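Nogueira Police Review Board 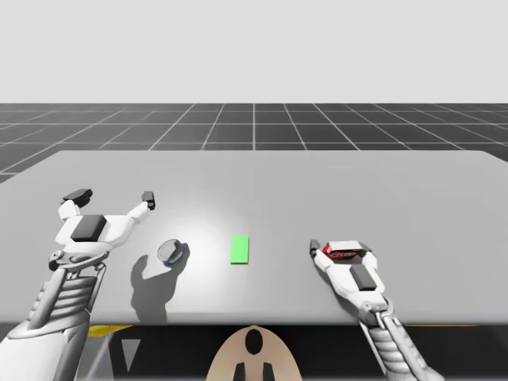
The Nogueira Police Review Board is a civilian body that examines complaints against officers of the Nogueira city police. It has five members, who serve terms of two years and may be reappointed once. The board cannot discipline officers itself – it sends written findings to the police chief, who must reply in writing.

The board was set up after the shooting of Rui Sampaio, a 19-year-old warehouse worker, during a street stop in the Imura district one July evening. Accounts of the stop differed. The officer said Sampaio had reached for his weapon, while two witnesses said he had been backing away. A grand jury declined to bring charges. Protests followed in Imura, and a petition for outside review drew around 1,000 signatures.

The first chair was Natália Louro, a retired county judge. Under her, the board received 109 complaints, most of them over searches and use of force. The police union, led by Belmiro Fonseca, sued to block the release of officers' names and won in part. Names are now withheld unless a complaint is upheld.

Critics on the city council, among them Amândio Esteves, have argued that the board duplicates the work of internal affairs. Supporters have asked for it to be given subpoena power.

See also: Imura district; Nogueira City Council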